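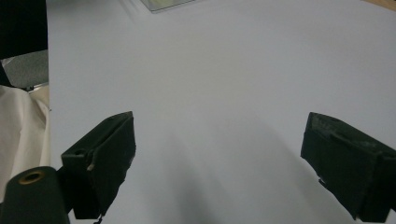 Step 1: Clear more surface than you think you need

Whatever you plan to fold, glue, sort or cut, start with a big pale surface and nothing on it. A matte tabletop works. So does a large sheet of white paper, provided you can resist writing a phone number on it before lunch.

Move everything off. Sliding it all to the left doesn't count. I have a chair for this purpose, and the chair has been full since January.

Step 2: Wipe, then wait

Damp cloth, plain water, a drop of dish soap if there was jam. Go over it again with a dry cloth. Leave it seven minutes before any paper touches it. I used to leave it two, and the underside of one Christmas card still shows the grain of my desk.

Paper users can skip the water, for obvious reasons. Brush off the crumbs with the side of your hand and tape the corners down.

Step 3: Check your light

Put your palm flat in the middle and see where the gray falls. A soft shadow that fades out is fine for most work. A hard black one will land exactly on your cutting line, so turn the lamp or turn yourself. Britta Wendt works with her lamp on the side opposite her knife hand, and her edges are straighter than mine, so do that.

Step 4: Bring things back one at a time

Ruler, knife, cutting mat, the piece you're working on. Coffee goes on the chair. If the chair is full, see Step 1.

Step 5: Put it away dirty-side up

If you used a sheet, mark the worn face with a small pencil X and store it flat under the bed. I get a whole season out of one sheet, then it becomes wrapping paper for people who know me well.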